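About Clorkus

Home / About / Fabric / Find us / Contact

Who we are

Clorkus is a small table linen shop and workroom in Primstead. Tablecloths, runners, napkins, the odd apron. We cut, we hem, we ship. Been doing it out of the same building on Figueiredo Street since we outgrew the spare bedroom.

Started by Ekrem Sarıgül, who used to sell curtain fabric and got tired of seeing good offcuts go in the bin. First batch was napkins. Sold the lot at the Primstead summer market one July, before lunch, and had to go home and sew more.

What we make

Plain cloths mostly. Solid colors, simple hems, mitered corners if you ask for them. No prints right now - we tried a lemon pattern and still have a lot of lemons. (Make us an offer.)

Standard sizes are on the Fabric page. If your table is a weird size, send us the length and width in inches and how much drop you want over the side. Round tables too. Oval takes longer, please make us a paper template, it saves everbody a week.

Current colors: slate green, oatmeal, brick, navy, plain white. Mustard is out until the mill sends more. Please stop emailing about mustard!

The Nanent range

Our heavier line. Made for restaurants first, then people who ate at the restaurants started asking. Washes warm, line dry if you can. It will shrink a little in the first wash so we cut it big. Don't panic when it arrives long.

The first big Nanent order was 581 napkins for a hotel. We said yes before checking how many we could actualy sew in a week. Lesson learned, lead times are now on every quote.

How we work

Order comes in, gets cut the same week, usually. Each piece is pressed and checked flat on a table before it's folded. Pulled threads, crooked hems, marks - goes back or goes in the seconds basket. Seconds are sold in the shop only, not online, no holds.

We have 2 cutting days a week. If you need to change a size, tell us early. Once it's cut it's cut.

Restaurants and events

Minimum for trade pricing is 600 napkins or the same value in cloths. Mix colors if you like. We do repairs on our own cloths for trade customers, burns and small tears, not wine. We can't do anything about the wine.

Visiting

703 Figueiredo Street, Primstead. Side door, the front one sticks. Open mornings from 9, closed by 3 most days. Parking behind the bakery. Bring a paint chip or a plate if you're matching a color, phone photos are no good for that.

Swatches are free, up to five. Ask at the counter or use the contact form.
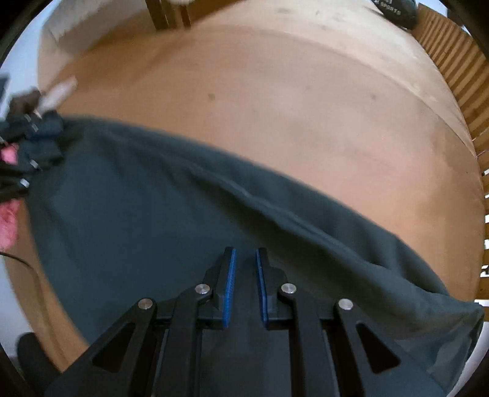 Slate green cloth on a wooden table.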